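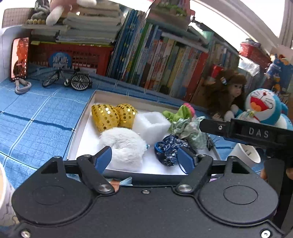

Clulell Low Wall Sorting Tray, white

Home > Desk & Craft > Trays
Item 2000-W
In stock, Wudedville warehouse

White cardboard tray, low sides, open top. For the small soft stuff that ends up all over a kid's desk. Hair scrunchies, pom-poms, fluffy balls, sequin hearts, bits of fabric. Put it down, toss things in, done.

Ships flat. Folds up in a minute or so, no glue, no tape. Fold lines are pre-scored, tabs go in from the outside. If a tab feels tight push from the corner and not the middle or it'll crease.

Size and details
12 inches long, 11 inches wide
Walls low enough for little hands to reach over
White inside and out
Cardboard, uncoated
Sold singly or in the classroom pack (37 trays)

Good for
Soft toys and plush bits, palm size or smaller
Scrunchies, headbands, ribbon
Fabric scraps for sewing or doll clothes
Foam blocks and shapes
Sorting games, color matching, touch-and-feel play

Not so good for
Anything wet. It's cardboard
Paint, glue, slime, open markers
Marbles and beads, they go right over the side
Stacking. Walls are too low, get the Ramamden Deep Tray for that

Sits fine on a tablecloth or a bare desk. Slides a little on glass. Put a bit of shelf liner underneath if that bugs you.

Care
Wipe with a dry cloth. Sequins shed, so tip the tray out over the trash now and then. Fluff from long-fur plush sticks to the fold lines, a lint roller gets it. Store flat when not in use, unfold tabs gently. Cardboard goes in the recycling when its worn out.

What's in the box
One tray, flat
One fold sheet (pictures only)
Toys, fabric and books not included. Table cover not included either.

Goes with
Ramamden Deep Tray, same footprint, taller
Sethi Felt Liner, gray or natural, cut to fit the 12 x 11
Clulell Stick-On Labels, round, blank

Customer questions

Does it come with a lid?
No lid. We get asked alot. The Ramamden has one, this doesn't.

Can I draw on it?
Yes, crayon and pencil work best. Washable marker soaks in and stays.

How much weight?
Light things only. Up to 2 pounds if you're carrying it from both ends, more if it stays put on the desk.

Will the liner from the older tray fit?
If you bought before March, no. Older tray was a bit narrower. Trim the long side of the liner with scissors and its fine.

Do you sell other colors?
White only right now. Kraft brown is sold out and we don't have a date for it.

Shipping and returns
Single trays go by regular mail. Classroom packs ship in one carton, please check corners on arrival and send us a photo if anything is crushed. Returns ok if still flat and not folded. Folded trays we can't take back, sorry.

Holiday orders: place by December 6, 2025 for standard shipping. After that pick express at checkout.

Classroom pack price shows in cart. School purchase orders welcome, put the PO number in the notes box and use the school's adress for billing.

Add to cart
Add to wish list
Back to Trays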